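Pen in cup: how many demos is enough?

skevier_sam
Evening all. I'm gathering demos in the sim for my pen-in-the-cup job, driving the arm by hand. 800 kept so far, 31 binned. Same marker and same wood table every time, though I shift the start spot.
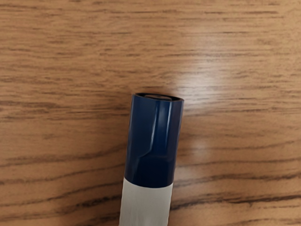 Marker on the table, close up.

Ju-won Chae
800 is loads! I'd stop and train. You'll learn more from one bad policy than another week of driving.

skevier_sam
Tempting, but my grips are all over the place (some mid-barrel, some right up by the cap) and I can't decide whether that's good variety or just me being sloppy.
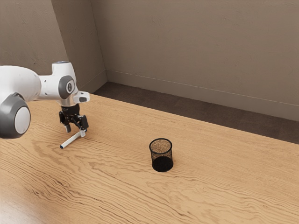 So I've been tagging each run by where I grabbed it, and I've got 53 tagged near the cap. Do I keep those or chuck them?

noh_fan
Chuck them. Mixed grips wrecked my last set, and I had 2,517 runs.

skevier_sam
Hmm, not sure I agree. I'd like it to cope when the marker's lying at an odd angle.

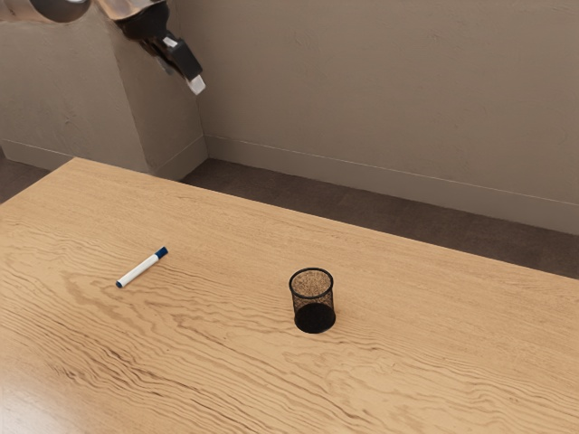
Young-sook Ahn reckons you should keep the lot, tags and all, and train twice, once with the cap grips and once without.

Ju-won Chae
Yeah, fair, I'd go with that.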